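Moving 1,317 Notes Out of a Dead App

I finished the migration on Monday night. The old notes program, Molta, stopped getting updates two years ago, and the sync service went read-only in August. Everything I had in it is now in a folder of plain text files. I am writing down how it went mostly so I can find the steps again.

The starting point was 1,317 notes in one database. Molta has an export command, but it writes a single file in its own format, with the note bodies stored as escaped rich text and the dates stored as seconds counted from a date I had to work out by comparing against notes whose age I knew. Johanna Kofler had already written a small parser for the same format and sent it to me. It handled the bodies well. It dropped the tags, which she had never used and I use constantly.

Tags are stored in a separate table at the end of the export, keyed by note number. The note number is not in the note record. It is the position of the record in the file, counting from zero, and deleted notes still take up a position. My first attempt ignored the deleted ones, so every tag after the first deletion landed on the wrong note. I caught it when a bread recipe came out tagged "car insurance." The fix was one line. Finding it took an evening.

File names were the next decision. I considered three schemes:

1. Title only. Easy to read, but 46 of my notes are called "Untitled" or "List."
2. Date plus title. Sorts well and avoids most collisions.
3. A random ID, with the title inside the file. Safe, and useless when browsing.

I went with the second. Where the date and title both matched, the script adds a number at the end. Titles are trimmed at 200 characters. Slashes and colons become hyphens. I left accented letters alone, which was fine on the laptop and caused trouble on the backup drive, where the same letter can be stored two different ways and the copy program treats them as two different files. Normalizing the names before copying cleared that up.

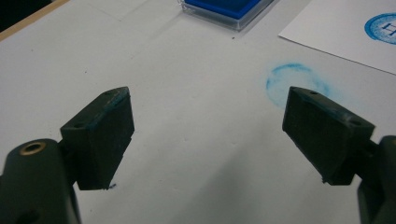

Links between notes were harder. Molta links point to the note number, so they had the same problem as the tags, and they also had to become file names. That means two passes: one to decide every file name, and a second to write the bodies with the links filled in. Links to deleted notes are written as plain text with a question mark after them. I have not gone back to look at those and may never do so.

Attachments I handled by hand. The export puts them in a folder with names made of letters and digits, no extensions. The standard file-type tool identified nearly all of them. The leftovers were fragments from a failed sync, and I deleted them after opening each one in a hex viewer and finding nothing but zeros.

For reading and editing I tried Piltov first. It is fast and the search is good, but it rewrites the header block of any file it opens, changing the order of the fields. That makes every file look modified to the version control. Ambros Mayrhofer says there is a setting for this. I could not find it in the version I have. I am now using an ordinary text editor and a search script bound to a key, and it does what I need.

The header block in each file has four fields: title, created, modified, tags. I left out the location field. Molta recorded one for every note made on the phone, and I have no use for knowing which parking lot I was in when I wrote down a paint color.

Still to do: merge the duplicate tags ("recipe" and "recipes" both exist, as do three spellings of "warranty"), and set up the backup to run on its own at 2 a.m. instead of when I remember. If anyone wants the script, write to me and I will send it. It expects the export from the last desktop release and will fail on anything older, since the tag table moved.

Contact | Copyright Seraina Zwahlen, all rights reserved | Back to top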